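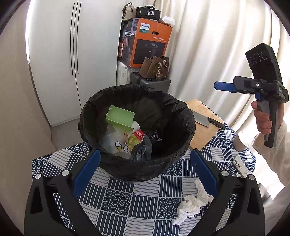 Lined bin, bag folded outward over the rim. Mixed kitchen rubbish; crumpled tissue on the tablecloth.

Kakik Table Clearing — data card

Summary
Kakik covers the clearing of small rubbish from kitchen and dining tables into a lined bin. It holds 261 episodes from 19 homes in Cliltdale, collected in November. Each episode is one table and one bin.

Contents
episodes/ one folder per table
labels.csv item class, material, state
homes.csv table covering, bin type, liner colour
splits/ train and test lists, divided by home

Item classes
tissue — paper tissue and kitchen roll, flat or crumpled
wrapper — food packets, opened or torn
tub — rigid or semi-rigid plastic containers
bag — thin carrier and produce bags, printed or plain
other — anything the labeller could not place

Labelling rules
Label what lies on the table first, then what can be seen inside the bin. Partly covered items get a class only if the material is clear; otherwise use "other". The liner is never labelled as rubbish, including where it hangs over the rim. A loose piece of black plastic inside the bin is "other" unless its edges are visible. Boards, knives and crockery are marked "keep". Printed text on packaging is not transcribed.

Known problems
Patterned tablecloths lower agreement on tissue outlines, most of all where white tissue crosses white squares. Glossy black liners hide dark wrappers. Tables carry up to 640 labels across repeat episodes, so do not split by episode. Homes 3 and 11 share a bin model.

Changes
Second release: "film" merged into "bag". Tub labels rechecked by Nevzat Uçar and Wilmer Henao.

Contact
Uwe Reuter, Draltach. Send label corrections as a patch against labels.csv — one home per patch.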